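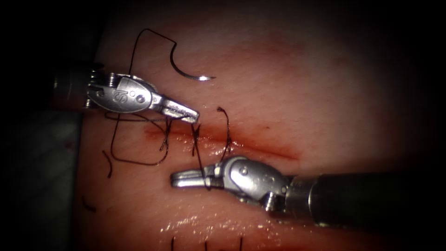

Sep 26, 2019

Suturing, teleop demos, second day on the new pads. Long entry, sorry, but it was a good day and I want it all down before I forget.

Started late. The left master had drifted overnight again and I re-homed it twice before the wrist orientation matched what I saw in the viewer. Put the fix in the start-up notes (home with the jaws closed, not open!). After that it behaved beautifully.

Thirumalai Pisharody drove all morning and I sat on the logger. He is so much smoother than he was a fortnight ago. The right hand grips the thread and keeps it still below the wound while the left stays just over the edge with the thread near its tip, and he doesn't fidget between moves any more. He also lays the needle down on the pad above the cut between steps instead of holding on to it all the time. I love this as a habit. The needle is a bright curved thing on a pink background, easy for the tracker to find, and the re-grasp becomes its own little segment with a clean start. I'd like everyone to do it, so we should agree on that before Mohmand records his set.

Segment labels: we've gone back to the short list. Pick up needle, push through, pull thread, wrap, tighten, put down. The Gridley list had 40 labels and two of us could never agree on where one ended and the next began. With the short one we agreed nearly everywhere, apart from wrap/tighten, where the left hand is often already moving before the loop is closed. Leave it to whoever labels first and flag it.

Thread: black is much better than the blue we had. It stands out well on the pink even where it runs in a long thin loop off to the side. Where it goes behind the left gripper the tracker loses it, as expected, and then sometimes decides the wrong bit is the continuation. Short cut tails standing up out of the pad confuse it too, and so do loose snippets. Rule from now on: clear the snippets between trials, leave the tails. I want the policy to see tails, it'll meet them anyway.

Wet patches shine a lot under the lamp. Tried tilting the lamp a bit after lunch and the needle went dull as well, so I put it back. Ask Anix if they still have the polarising film.

First playback of the learned "pull thread" this afternoon, on a fresh pad. It pulled too far on the first go and stopped just right on the second, with no change from us except the starting pose. Very pleased! Logged 2,000 samples of wrist force for each arm, file names on the whiteboard.

To do:
- second operator, left-handed if we can find one
- knots: score tightness by hand, same person every time
- send Rerkisberg the label list
- new jaw covers before the November runs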